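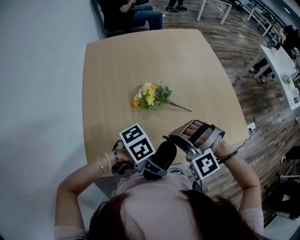

Artificial blooms in yellow and orange, long stem included, lying on a table.

The Flower That Doesn't Die

My grandmother kept a vase of plastic roses on top of her television for 20 years and dusted them every spring, whether they needed it or not. I grew up believing that fake flowers were for people who had given up. Then in May I killed my third orchid, and I called Lizelle Zulu.

Zulu runs Matlala, a shop that sells stems and only stems. She stocks 835 kinds, none of which has ever met a bee. "People come in whispering," she told me. "They want to know if their mother-in-law will be able to tell." Her answer is that she will, and that she has a few at home herself.

The secret, if you want one, is in the bending. A fake bouquet comes out of its box as straight as a ruler, and most buyers put it in a jar exactly like that. Zulu takes each stem over her thumb and gives it a lean. She opens some blooms and leaves others half shut. She lays the bunch flat on the table first, turns it a few times, and pulls the leaves away from the flowers so the small white ones get some air. Then she cuts the stem shorter than you'd dare. Wire cutters, please - your kitchen scissors will never forgive you.

Color is where she gets strict. Yellow and orange together are fine, with green to calm them down. Blue roses are kept in a back drawer for those who insist.

Yiran Lu, a regular, changes her hallway vase with the seasons and stores the rest in shoeboxes under the bed. Her tulips come out in March. Her cat still tries to eat them.

I bought two bunches. I've watered one of them twice.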